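Chasing a late grasp in the planner

April 22, 2026 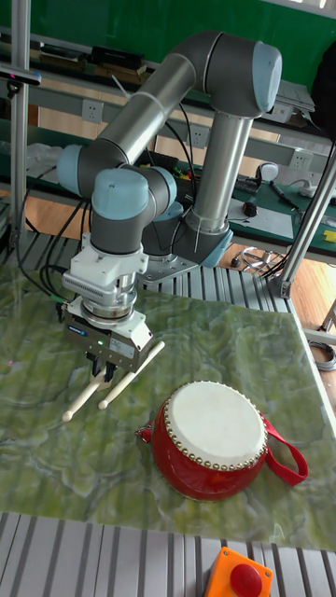
Both drumsticks in the gripper, drum still on its side.

I spent most of March on a bug that I thought was in perception and was in my own task code. I'm writing it down while I still remember the order of things.

The setup is the one I've used since last year. One arm, a parallel gripper, and a table of objects that changes when I get bored with it. The current set is a small red drum and a pair of sticks. The task is to pick up the sticks and put them down next to the drum, parallel, without moving the drum. The planner is Ulla, which I wrote, and which sits on top of a motion library called Skaronetti that I did not write. Perception is a separate process named Goliletti. It publishes object poses and a confidence number for each one.

The complaint in my notes was "gripper closes late." The arm would get to the grasp pose, stop, wait, and then close. Sometimes the wait was short enough that you wouldn't notice. Sometimes it was 2 seconds. On the long ones the grasp was often bad too, with one stick held well and the other pinched near the end.

Sticks are annoying for pose estimation. They are thin, they are nearly the same from either side, and when they cross, the segmentation likes to join them into one object. So I blamed Goliletti first. I recorded the pose stream for a full run and looked at the confidence values. They dropped whenever the sticks overlapped, as expected, but they came back well before the arm arrived. The poses at grasp time were fine. I lost a few evenings to this because I didn't want to believe the plot.

Next I looked at the controller. It runs at 1000 Hz and logs every cycle if you ask it to. No missed cycles. The arm reached the goal pose inside tolerance and reported it right away. The close command came in after the wait, and the gripper acted on it with no extra delay. So the wait was upstream of the controller and downstream of perception, and the only thing living there is Ulla.

Ulla checks a grasp again just before closing. I added that check so it wouldn't close on a stick that had rolled. The check takes the latest pose, compares it with the one used for planning, and if they differ by too much, it asks for a new plan. That part worked. The problem was what "latest" meant. I was reading from a queue of 20 messages, and I was reading the oldest one. When the arm moved in, the planning thread was busy, the queue filled up, and the check compared the plan against a pose from before the move. It failed, asked for a new plan, got one that was almost the same as the first, and closed. That was the wait.

The bad grasps came from the same place. The new plan was made from the old pose, so the fingers shifted a little toward where a stick used to be.

The fix was small:

Queue length for object poses is now one, and a new message replaces the old one.
Every pose carries the time the picture was taken, and the check refuses anything older than the last arm motion.
If it refuses 3 times in a row, the task stops and says why in the log.

I should have had the second item from the start. The timestamp was already in the message. I was setting it on arrival in Ulla, which made every pose look fresh no matter how long it had been sitting there.

I also changed the collision model for held objects. Skaronetti lets you attach a shape to the gripper, and I had been attaching one cylinder for both sticks. That is wrong as soon as they cross, and with the drum nearby it gives you paths that look clear and aren't. Now each stick gets its own cylinder, placed from the last good pose before the grasp. Planning is slower with two attached shapes. I haven't measured by how much.

The placing half of the task still needs work. If the sticks are crossed in the fingers, there is no way to set them down parallel in one motion, and Ulla doesn't know that. It plans a placement for the first stick and treats the second as if it will go along. I think the right thing is to put both down, look again, and pick them up one at a time. Halász, the small simulator I use for replaying logs, can't model two objects in one grasp, so I've been testing this part on the arm at low speed.

The timestamp change is in the main branch. The two-cylinder change is on its own branch until I've cleaned up the config names.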